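Student Project Report: Household Textiles and Indoor Dust
Author: Noel Yap
Project partner: Dumlao Housing Trust

1. Purpose
The project examined how often residents of the Dumlao flats wash cushions, pillows and throws, and whether the advice printed on care labels is followed.

2. Method
A paper questionnaire was delivered in July to 129 households. It asked for the age of each item, the washing temperature and the method of drying. Replies were entered twice and compared - 19 forms were set aside as incomplete.

3. Results
Pillowcases were washed far more often than the pillows themselves. Many residents did not know that a filled pillow could be washed at all, and several had removed the care label soon after purchase.

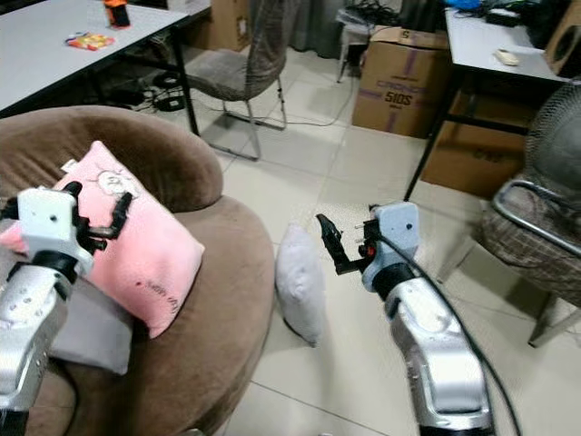 Households with a tumble dryer reported more frequent washing of filled items. Those drying indoors tended to wait for warmer weather.

4. Limits of the study
All replies were self-reported, and only one estate was covered. A further survey at Clastetti would allow a comparison between the two.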